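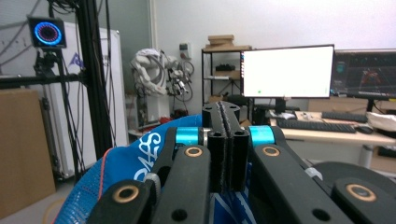

a cluttered lab

OK so I finally finished Doolan last night, all 55 chapters of it, and I need to talk about the ending with somebody before I burst. Thread, with spoilers, you have been warned!

First off, Noeline Grimshaw can write weather like few people I've read. The whole stretch on the ferry to Umness (fog, wet wool, that awful soup) had me pulling a blanket over my knees in July.

But the sister. THE SISTER. She turns up on page 191, says two sentences, and then we don't hear from her again until she's reading the will?? I flipped back thinking I'd skipped a chapter.

Shona Whitelaw told me to pay attention to the letters and I did not listen. The ones signed with just an H are from the mother. I had them down as the doctor's the entire time, so half the middle of the book was a different story in my head.

I kind of like my version better, to be fair. The doctor deserved a secret.

Audiobook people: is the narrator good? I tried the sample and he says Umness like it rhymes with "business" and now I can't unhear it.

Also whoever picked that cover, why is there a horse on it. There's one horse in this book and it belongs to the postman.

Anyway I'm giving it 8 out of 10, and I've already put a hold on the second one at the library. There are 2 people ahead of me. Read faster, please.

No spoilers for book two in the replies, I mean it, I will mute you (with love)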